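Opinion | Robotics & Automation | Methods

Count the picks the robot did not attempt

12 comments | 41 shares

Papers on bin picking tend to report one number, the grasp success rate, and put it in the abstract. I think the number as usually defined should be dropped from abstracts altogether. It divides successful grasps by attempted grasps, and the second of those quantities is chosen by the system under test. A planner that declines every awkward object can post a very good rate while leaving half the bin unpicked.

The argument is an old one among people who run cells for a living. I make it again now on the strength of a result from our own work on the Birier planner, which we had been describing in flattering terms until we changed the denominator.

The set-up is plain. Rectangular bars are dropped into a sheet-metal bin with sloping walls, and the arm transfers them one at a time to a second bin. When the first is empty the roles are swapped. The gripper has two fingers. Birier proposes grasps from a depth image, scores them, rejects any that it predicts will bring a finger or the wrist into contact with a wall, and executes the best of what remains. If nothing remains, it reports that no grasp is available and the cycle ends there.

We ran 2649 planning cycles. In 279 of them Birier returned no grasp although at least one bar was still in the bin. In a further 417 it returned a grasp and the grasp failed, either because the fingers closed on nothing or because the bar was lost before release. The other 1953 ended with a bar in the receiving bin.

Computed the usual way, the success rate is 1953 out of 2370, or 82.4 per cent. Computed over all the cycles in which there was something to pick, it is 1953 out of 2649, or 73.7 per cent. The gap is nearly nine points, and it is made entirely of cycles which the standard definition leaves out.

Nine points would matter less if the refusals were spread evenly over the layouts. They were concentrated in a few of them. Most occurred when the remaining bars lay along a wall or in a corner, where one finger has to go down between the bar and the sheet metal. A smaller group involved two bars lying flush along their long sides, so that there was no gap for a finger between them and the width of the pair exceeded the opening of the gripper.
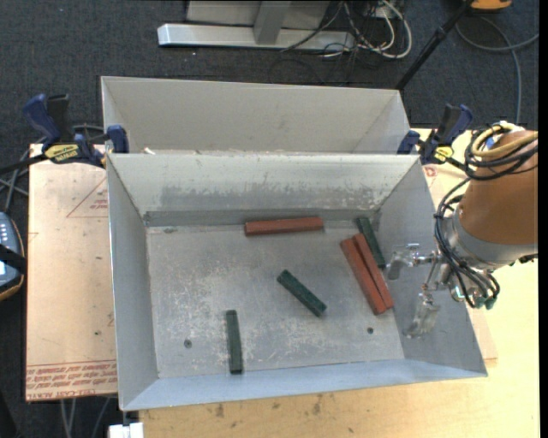 A bar standing clear of its neighbours and of the walls is an easy object for any planner published in the past several years. If a test set is made mostly of such bars, it measures the camera calibration and very little else. The layouts that separate one method from another are the wall contacts, the corners and the flush pairs, and these are the same layouts that a cautious planner will decline. The standard rate therefore discards the most informative part of the data and does so more heavily for the more cautious method. Comparing two planners on that basis compares their thresholds as much as their grasps.

We checked this directly. Birier has a collision margin, a single distance by which the fingers are inflated before the wall check. Raising the margin raised the conventional success rate at every step we tried. It also lowered the number of bars moved per hour at every step after the second. Anyone tuning against the conventional rate would have gone on raising the margin and recorded each change as an improvement. For a period we did so ourselves, and two internal reports contain plots that I would now ask to have withdrawn.

There are objections, and some of them are good.

The first is that a refusal is cheaper than a failure. A failed grasp can bend a finger, trip the force limit or throw a part on the floor, and a refusal costs a planning cycle. This is true, and it is a reason to report the two separately. It gives no support for reporting one of them and omitting the other. A reader who knows both counts can apply the costs of their own cell. A reader who has been given only a ratio cannot recover either.

The second is that some layouts are infeasible for the given gripper, and that a planner should be credited for recognising them. I have more sympathy with this one. A flush pair wider than the opening cannot be grasped across its width by any planner, however clever. But infeasible is a claim about the hardware and the geometry, and it should be established by something other than the planner that made the refusal. We took the refused layouts from Birier and gave them to an operator with a teach pendant and the same gripper. In a good share of the wall cases the operator found a grasp, usually by tilting the wrist further than our sampler permits, or by taking the bar near one end. Those refusals were limits of our sampler, and we had been filing them under physics.

For the flush pairs the operator did what any person would do, which was to push one bar aside with a closed gripper and then pick it. Birier has no push action. Vesten, the planner we compare against, does have one, and uses it often. Under the conventional definition each push by Vesten that did not end in a lift was being scored as a failed grasp, while Birier's refusal in the same layout was not scored at all. I cannot think of a fair reading of the word success under which that arrangement makes sense. With the pushes counted as part of the cycle they belong to, the ranking of the two methods on our bins reverses.

The third objection is practical. Logging refusals properly needs ground truth on whether the bin is empty, and many rigs don't have it. A depth camera alone will sometimes miss a dark bar on a worn floor, or report one where the metal has been scuffed bright. We used a scale under each bin, read at the end of every cycle. It is cheap, and it was fitted in an afternoon. The bars differ slightly in mass, but the steps between zero, one and two bars are wide enough that the reading is never in doubt at the low end, where it matters most.

A fourth objection, put to me by a reviewer of an earlier draft, is that everyone in the field already knows this and reads the numbers accordingly. I doubt it. The Moreira benchmark, which we use and otherwise like, asks entrants to submit attempts and successes and has no column for refusals. Its ranking is sorted on the ratio. Entrants who read the numbers with care are still ranked by a table that does not. The people at Pandomon who buy picking software and share their acceptance tests with us don't use the ratio at all. They ask how many parts were moved in a shift and how many times a person had to walk over to the cell. A refusal that ends in a person reaching into the bin is counted as a stop, the same as a jam.

What I would ask for is modest. Report four counts: cycles with at least one object present, refusals, failed attempts and successful transfers. State how the presence of an object was determined. State what happens after a refusal, and in particular whether the bin is shaken, stirred by hand or reset, because each of these hands the planner a fresh and easier layout without charge. In our first series a refusal led to a manual stir, and 279 stirs is a great deal of unacknowledged help. We have since replaced the stir with a fixed sweep by the arm, which is timed and charged to the planner.

I would also ask for the results to be split by contact: free, against a wall, in a corner, flush with another object. The labels can be assigned from the depth image at the start of each cycle by a short script and spot-checked by hand. Our own split is not comfortable to look at. On free bars Birier and Vesten can't be told apart at our sample size. Against walls Vesten leads by a clear margin, and in corners both are poor enough that I would not fit either to a line without a bin insert to keep parts away from the seams.

None of this says that caution is a bad property in a planner. A wide margin may well be right where the parts are fragile or the gripper is expensive, and a team that chooses it should say so and show the cost in bars per hour. Our revised report on Birier gives the 73.7 figure first, with the four counts in the same sentence. The conventional rate has been moved to an appendix, for comparison with older work.

Filed under: Grasping, Benchmarks, Evaluation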